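A Day at the Pludbridge Porcelain Works

I have wanted to see inside the Pludbridge works ever since I bought a chipped Dresance soup tureen at a yard sale and became, overnight, a person who turns plates over in restaurants to read the bottoms. So when they announced an open day in January I signed up before I'd even checked the trains. Which was a mistake, as the trains to Pludbridge on a Tuesday are a sad affair, and I ended up on the early bus with a thermos and a very damp pair of gloves.

The works is out at Sternitside, past the canal, and you smell the kilns before you see them (a dry, chalky, slightly toasted smell, like a classroom with a heater on too high). There's a gatehouse where you swap your coat for a white cotton one, and then a long brick corridor hung with seconds. I could have stopped right there! Lopsided teapots, a gravy boat with no spout, a whole run of saucers where the blue had slid off to one side. Our guide told us they've been hung up since before she started, and new ones go up whenever something goes wrong in an interesting way.

We began in the slip house. Slip is clay thinned with water until it pours like heavy cream, and they keep it moving day and night in big sunken tanks with paddles. You have to stand behind a yellow line and you have to take off your scarf. It's loud in there, and the floor is always being hosed, so wear proper shoes if you go. I wore canvas ones and regretted it until dinner time.

From there you go up a flight of iron stairs to casting, and this was my favorite part by a mile. The molds are plaster, in two or more pieces, strapped together with what look like giant rubber bands. The casters walk down the row with a hose, filling each one to the brim, and then they go back to the start and pour them all out again. The plaster drinks the water out of the slip and leaves a skin of clay behind, and the skin is your teapot. We were allowed to open one each. Mine was a sugar bowl and I put my thumb straight through it – it has the feel of cold cheese at that stage, and I had not been warned how little pressure you need. The caster just tossed it back in the scrap bin and handed me another. Scrap clay all goes back to the slip house, so my thumbprint may well be somebody's milk jug by now.

Handles are made separately and stuck on with more slip. I had never thought about this. There's a woman at the end of the bench who does nothing but handles, and she doesn't measure a thing, she just looks at the cup side-on, dabs and presses. I asked how she knew it was straight and she said it isn't, it twists in the fire, so she puts it on a little crooked to make up for it. I've been looking at my mugs differently ever since.

Then the kilns. The first firing takes the ware to 800 degrees and the pieces come out pink and porous, and you can write on them with a pencil. They hand out 2 small tiles per visitor at this point, one to glaze and one to keep raw. (The glazed one gets mailed to you. Mine hasn't come yet.) The kiln itself is a tunnel with a track down the middle, and the cars go through so slowly that I thought it had broken down. There is a tiny peephole at the side with dark glass in it. You get a few seconds each and it's like looking into a peach.

Lunch was in the old packing hall, soup and bread and a frankly enormous plum cake, all served on Dresance white, naturally. Then an hour in the decorating shop, which was quieter than I'd expected, with the radio on low and a row of heads bent under lamps. Most of the patterns are transfers now. They float off their backing in a dish of warm water and get smoothed down with a rubber blade, and if there's a bubble under there it will burst in the kiln and leave a hole. The gold rims are still done with a brush, though. The plate goes on a little wheel, the brush stays still, and in one turn it's done. I held my breath the whole way around. The gold goes on brown, by the way! It only turns gold in the last firing, and then someone has to rub it up with fine sand.

We also got a look at the pattern room, which has drawers and drawers of old engraved copper plates, 2,000 of them according to the card on the door. They pulled out the Stojanović pattern for us, the one with the thistles and the odd little fish, and I got to hold it by the edges in cotton gloves. It's been out of production for years. There's talk of bringing it back for dessert plates only, and I made a bit of a fool of myself asking when.

The tour finished at half past three and the bus wasn't until much later, so I took my time in the factory shop. It's 15 percent off if you show your visitor sticker, and the seconds shelf is at the very back behind the Christmas leftovers. Check the rims with your fingertip, and set anything flat on the counter to see if it rocks. I came away with a cream jug, an egg cup with a blob in the glaze that I find charming, and a platter I had no business carrying home on public transportation.

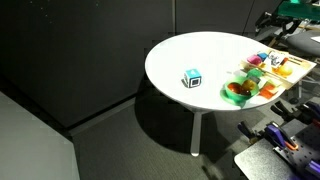
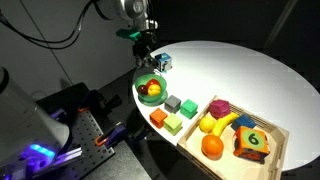
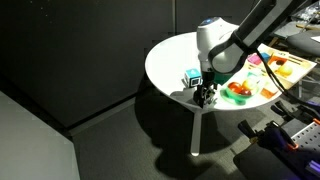

Setting a table is what I've really been thinking about since I got back, and most of that is color. The decorators had strong opinions on this. White ware is what they all have at home, every one of them, and the reason is fruit. Put red apples on a green plate, as in the last picture, and you get a lovely jolt, but the plate is doing half the shouting. On white it's all apple. I tried it that weekend with the new platter and a bag of clementines and I have to say they have a point, although I'm not giving up my yellow pasta bowls for anyone.

The other thing I learned is that I've been washing my gold-rimmed cups all wrong. No dishwasher, fine, I knew that. But no lemon-scented soap either, and no scouring pads, and don't stack them damp. Stack them with a paper napkin in between if you must stack them at all. And no microwave, ever. One of the painters had a story about a cup and a microwave that involved sparks, and she told it with great relish.

A few practical bits, if you fancy going. You need to book ahead, and the groups are small. Small kids can't do the slip house or the kilns, so someone would have to sit out with them in the packing hall, where there is at least cake. The stairs are steep and there are a lot of them, and I didn't see an elevator on our route, so call first if that's a problem. Bring layers. The corridor is freezing, the kiln shed is like August, and then you're freezing again.

I'd also say take the canal path back into town if there's still light. It comes out by a bakery with steamed-up windows, and you can sit with your parcels on the bench outside and eat something hot. I had a cheese roll. The platter made it home in one piece, wrapped in my scarf, and the egg cup did too. The cream jug lost a flake off its foot somewhere on the bus, so it lives with its chip to the wall, next to the tureen.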